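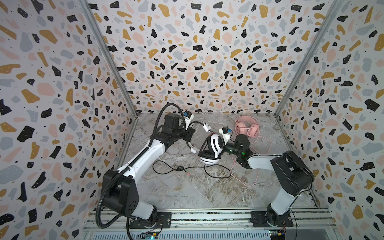

gethin-headphones
Two-arm teleoperation demos, release 2

Gethin is a set of 300 demonstrations in which a person, working a pair of leader arms, gets two follower arms to pick up, turn over, hand across and put down headphones. Headphones were Amna Abbasi's idea. She wanted an object with a hinge, a cable and no obvious right way up, and she has since been offered the chance to label all of them.

Collected at the Sternton lab. Operators: Garba Onyeka and Talha Magsi. Cleanup and conversion: Ustyna Hrytsenko.

What you get

Each episode folder holds joint positions for both arms, gripper commands, a fixed camera view, wrist camera views and a one-line task string. The task strings were typed by the operators between episodes, and the spelling of "headphones" should be treated as a free variable.

Failed grasps are kept and flagged with success = 0. Cable snags have their own flag, snag = 1, which got far more use than Talha predicted.

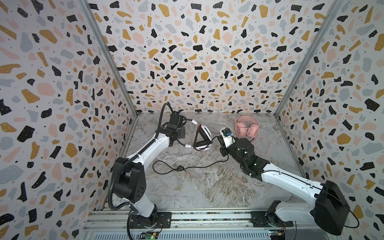

Can I train on one arm only?
You can, by passing --arm left or --arm right to the loader, but the handover episodes will then look like a robot waiting politely for nothing. Filter them out with --no-handover.

Known problems

Garba moves fast and Talha does not. A policy trained on both settles on a speed neither of them would recognize. The operator field is there so you can split them.

Gripper commands are logged before smoothing. If you replay them raw, the fingers chatter.

Wrist video is sometimes blurred when an object is close to the lens. We left it alone. 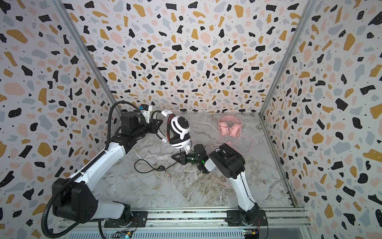

Page last changed: April

Loading

pip install gethin-tools
gethin unpack --out ./data

Unpacking wants 700 GB of free disk and will tell you so only after filling what you have. Shahzad Ghauri has a fix on a branch.

Older Plovov recordings use a different joint order. Run gethin reorder on them before mixing, or enjoy the elbows. 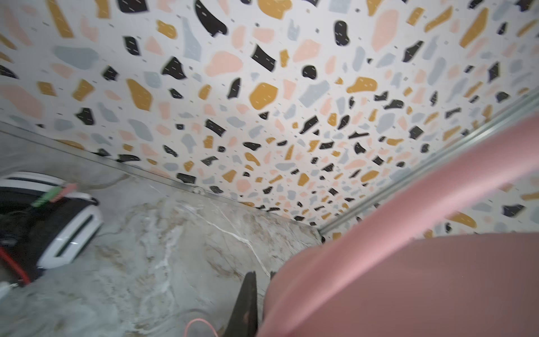 Wrist camera view: patterned wall, marble floor.

Bug reports go to the issue tracker. Please include the episode number and the loader version.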